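Flalen Home Goods: Seasonal Product Care Tester (Job Ref. 3572)

Location: Gristineck distribution center
Start: September
Hours: 30 per week, first shift begins 7:00 a.m.

Flalen sells household textiles and small housewares under the Brendik label. The care testing unit checks that washing and storage instructions printed on each item are correct before it goes on sale.

Duties
- Wash, dry and press samples according to the draft care label.
- Measure shrinkage and color transfer and enter the results in the Lukumay database.
- Fold and shelve tested samples by lot number.
- Report any label that conflicts with the fiber content sheet.

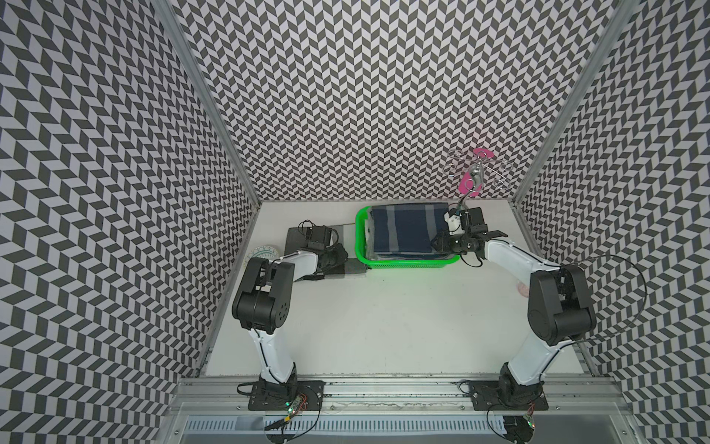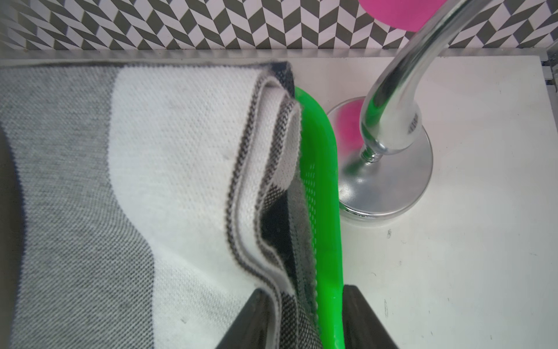 Requirements
- High school diploma or equivalent.
- Normal color vision, confirmed by a test at the interview.
- Ability to stand for most of a shift and lift boxes.
- Basic spreadsheet skills. Prior laundry or textile work is preferred but not required.

Pay and terms
The post pays 397 dollars per week, with a single payment of 300 dollars on completion of the season. Safety shoes are supplied. Parking is free in Lot B.

To apply, send a resume and the names of two references to the Gristineck personnel office, quoting the job reference. Cover letters are limited to 2000 characters. Applications without references will be returned.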